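We use cookies to remember your settings and count visits. Accept all | Manage preferences

Teaching two arms to sort laundry by showing them the mess first
Project report, spring term, Eskola Robotics Lab
Written by Saimi Nurmi, with Eetu Kokkonen. Supervisor: Irja Karppinen

So our project started as a cloth folding project and ended up being about something much earlier in the chain, which is picking up one piece of cloth when there are other pieces of cloth everywhere. Folding is great fun to watch, but every folding demo we tried in the first weeks began with one of us laying the fabric out flat by hand, and Irja kept asking (kindly, but she kept asking) who was going to do that part in real life.

Our question became: if you have a fixed number of demonstrations to train on, is it better to collect them all with a tidy table, or with stuff lying around? We guessed messy. Eetu guessed tidy, because he thought the policy would learn the grasp itself faster and then cope with the rest. We bet a coffee on it.

The setup is two arms on one rail, a booth with plain walls, and a fixed camera. We drive the arms by teleoperation through a little program we named Bavard, because it prints so much to the terminal that you can't find your own error messages. Training ran overnight on the shared machine, which we had to book through Toivo Huttunen, and we owe him a lot of thanks for being patient with our bookings in May!

We recorded 2,000 demonstrations, half tidy and half cluttered. Tidy meant one cloth and nothing else on the table. Cluttered meant the target cloth plus a heap of other fabrics with loud prints, and a few hard things like a cup or a cube thrown in. Before each cluttered take we shook everything up and dropped it again, and I can tell you that dropping fabric randomly is harder than it sounds. After an hour you start arranging it without noticing. Seija Riihimäki from the year above told us to close our eyes, and that helped a bit.

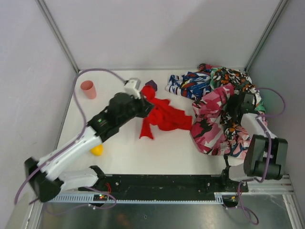
Why use plain colored cloths as targets when the clutter is patterned?

We wanted the target to be easy to name and easy to score, so that a failed trial would tell us something about grasping and less about whether the policy understood which cloth we meant.

After training we threw out demonstrations where the operator had obviously fumbled and recovered in some weird way. That left 889 of the tidy ones, and we cut the cluttered set down to the same number so the comparison would be fair. Both policies got the same network, the same number of training steps and the same random seed. I'd have loved to run more seeds, but we ran out of nights.

For testing we did 100 trials per policy, all on cluttered tables. A trial counted as a success if the right cloth was lifted clear and nothing else came up with it. The messy policy managed it in 71 trials and the tidy one in 38, so yes, I got my coffee. What surprised me more was how the two failed. The tidy policy mostly went to the correct cloth and then grabbed it wherever, often right where another fabric overlapped, and up came two at once. The messy policy hardly ever did that. Its typical failure was dithering: the gripper would hang over the edge of the cloth, go down a little, come back up, and use up the whole time limit.

We also did 12 extra trials with the messy policy on a tidy table, making 112 for that policy altogether, and it got 11 of them. Twelve is tiny, so please don't quote that as a result. It did make us less worried that we'd traded one skill away for another.

Things I'd change: we only scored one camera view, and the operator was always me or Eetu, and we grasp differently (he goes in from the side, I pinch from the top). We never split the data by operator, and by the time we thought of it the file names had been cleaned up and the initials were gone. Also the time limit was something we picked on the first afternoon and never revisited. With a longer one, the dithering trials might have come out differently.

Eetu wants to carry on with the hesitation problem next term. I'm going to try the folding again, starting from a heap this time.

Recent student projects
Lalline: following a cable by touch
Bevano, a drink-pouring arm, second attempt
Calibrating two arms on a shared rail
What we learned from a slipping gripper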